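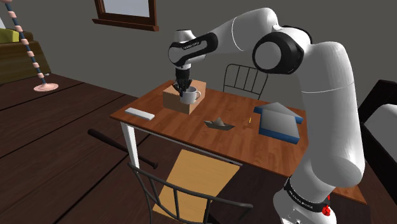 **Session 4: Packing and moving a kitchen (the hard room)**

Okay, we left off last time with bookshelves, and I promised we'd get to kitchens today. I love teaching this one! Kitchens are where people lose the most stuff and the most patience, and I've packed enough of them (my own included, twice in one year, don't ask) to have opinions. Grab a pen, because I go off script a lot and the handout only covers the bones of it.

## Before you touch a single plate

Start with the food. Stop buying anything in jars a couple of weeks out and eat your way through the pantry. My last week in the Solberg Street apartment was lentils, crackers and a truly strange amount of mustard, and it saved me two boxes.

Then go through your cabinets with a trash bag and a donation box. I'm strict about this:

- Plastic tubs with no lid go. Lids with no tub go.
- Chipped glasses go.
- Anything you got as a gift and have never used, think about it for one minute, then it goes too.
- Spices older than your lease, out.

Somebody in the Saturday group asked about appliances. If you've used it since last winter, keep it. If you had to wipe dust off it to figure out what it was, you have your answer.

## Boxes

Use small boxes for heavy things. I know you've heard it before, and I still see people fill a giant box with cast iron and then stand there looking at it. My own limit is 31 pounds a box. I weigh myself on the bathroom scale, pick up the box, and weigh again (old trick, works fine).

You want boxes with square corners and dry, stiff walls. Free ones from the store are okay for towels and cereal. For dishes, I pay for new ones, double walled if I can get them. In our practice kits you'll find the Plido dish box, the one with the cardboard dividers. It folds flat afterward, so please give it back flat!

Tape the bottom with two strips along the seam and one across each end. Turn it over, press down in the middle with your palm, and if it sags, tape again.

## Wrapping, in the order I do it

**Plates.** Crumple a layer of paper in the bottom of the box, deep enough that you can't feel the cardboard through it. Wrap each plate on its own, then bundle them in fours. They go in standing on edge like records. I used to lay them flat in a stack, and I lost nine of them on one trip across town, so now they stand up.

**Bowls.** These can nest, with a sheet between each one. Set them on their side too if the box is deep enough.

**Mugs.** Stuff the inside first. Lay the mug at the corner of the paper, roll it once, tuck the sides in, and then roll it the rest of the way with extra paper bunched around the handle. Handles are what break. I put mugs on top of the plates, never under them.

**Stemware.** Twist a strip of paper around the stem until it's as fat as the bowl of the glass, then wrap the whole thing. Stand it up. If you only remember one thing about glasses, remember standing up.

**Knives.** Please don't toss them in a drawer box loose. Roll each one in a dish towel, wrap it with tape over the towel, and write KNIFE on the outside. The person who unpacks it might be you at midnight, half asleep, reaching in.

**Pots and pans.** Easy ones. Nest them with a towel or some paper in between, lids wrapped separately and slid down the side.

**Oil, vinegar, syrup.** Take the cap off, put a square of plastic wrap over the mouth, screw the cap back on, and stand the bottle in a bag. I skipped this once with sesame oil. My cookbooks still smell like it.

Fill every gap before you close the box. Give it a gentle shake, and if you hear clinking, open it up and add paper.

## Labels

Write on two sides and never only on the top (you can't read the top once there's another box on it). I put three things on the label: the room, two or three words about what's inside, and a number. The numbers match a list I keep in a cheap notebook. My list from the Jacobs Avenue move ran to box 50, and the only one I had to hunt for was the one I hadn't numbered.

Colored tape is nice if you have helpers. Yellow for the kitchen, blue for the bedroom, whatever you like, with a piece of the same tape stuck on the door frame at the new place.

## The open-first box

Pack it last, load it last, and carry it in first. Mine has:

- kettle, coffee, two mugs
- paper towels and dish soap
- a small pan, a spatula, one sharp knife (wrapped!)
- can opener, bottle opener, scissors
- trash bags
- phone charger
- something salty to eat

I keep this one in the car with me. If it goes on the truck it'll end up behind the couch.

## What it costs

People ask, so these are my own receipts from the last full move. I spent $538 all in: truck, gas, new boxes, paper, tape, and pizza for the people who carried things. The truck was most of it. I could have spent less on paper by using newspaper, but the ink comes off on light dishes and then you're washing everything when you get there. Plain packing paper from Kindska comes on a big roll and I still have half of it in the closet.

## For next week

Pick one cabinet at home and pack it for real. Time yourself, shake the box, unpack it, and write down how long it took and what you ran out of. Bring your notes along with one odd-shaped thing you don't know how to wrap (teapots and blender jars are always popular). We'll start with those and then move on to lamps and mirrors.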